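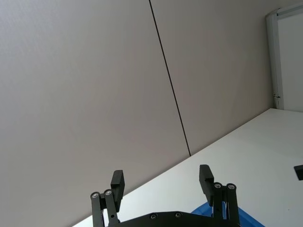

I've been going on about walls for the best part of a year now, so it's a real treat to tell you that Trunari's new wall panel range goes on sale today, Tuesday, June 18, 2024. It's called Balia, it comes in two widths, and it's meant for people like me who want a calm, plain room and can't face another weekend of filling and sanding. The colour we've used most in our own rooms is Feng, a light greyish beige with a matt finish, and you can see how quietly it sits behind a white tabletop. Where two big panels meet there's a thin dark line running down to the table, and I'm very fond of that line! We spent longer arguing over it than over anything else in the range.

I should explain the arguing. When we started on Balia in January last year, half the workshop wanted the joins filled and painted over so the wall looked like one piece. I was in that half, I'm sorry to say. Then we lived with a filled sample wall in the Dritstead showroom through one winter of heating going on and off, and hairline cracks came up all over the place, and I got thoroughly sick of looking at them. A narrow, straight, open join looks as if somebody meant it. So that's what we went with, and the panels are cut square enough that you can keep it even from top to bottom without a lot of swearing.

Every standard panel is 2468 mm tall and you trim it to suit your ceiling. The wide one is 1067 mm across, and the narrow one (handy beside doors and in alcoves) is half that, near enough. They go up on battens, which we supply, and you can do a whole wall with a saw, a drill, a long level and a friend who doesn't mind holding things. I'd put the first panel up in the middle of the wall and work outwards. Starting in a corner is tempting, but corners are hardly ever straight and you'll be chasing the lean all the way along.

People have asked me a lot about doors and windows. Our advice is to leave your existing frame alone and bring the panel up to it. White frames look lovely against Feng, a bit softer than they do against brilliant white paint, and you don't need any extra trim if your cut is decent. If your cut isn't decent (mine wasn't, the first time) there's a slim edging strip in the same colour that hides a multitude of sins.

And then there's the furniture. I'd say push your table or desk right up to the wall and see how you like it. With a painted wall I always used to leave a gap so the edge wouldn't scuff it. Balia has a tough surface, and we've had worktables shoved against ours in the Dritstead showroom since the first samples went up. It wipes down with a damp cloth and a drop of washing-up liquid. Please don't use scouring cream on it, you'll end up with a shiny patch and there's no getting the matt look back.

I know plain walls aren't for everybody. My own sister calls Feng "the colour of porridge" and has ordered none of it. But I've found it's a very easy colour to sit next to for a working day, and it's kind to whatever you put in front of it, whether that's a clean white desk or a heap of seed catalogues.

We've made 200 full wall sets for the launch and those will go out first, in the order people ask for them. After that it's made to order and you should expect to wait a few weeks. Single panels are available as well, for patching in or for doing the back of a bookcase, and we'll post a small sample of Feng free to anyone who'd like to see it in their own light first. Do get a sample. It looks warmer under a lamp than it does by a north window, and I'd hate you to be surprised.

The Dritstead showroom is open every weekday, and the kettle is usually on. Bring your measurements, including the height at both ends of the wall, and we'll work out how many panels you need while you wait.

Notes for editors

Balia wall panels are made and sold by Trunari. The range is available from today in two widths, with battens and matching edging strip. Samples of Feng, showroom visits and press loans can be arranged through the Trunari press desk at Dritstead.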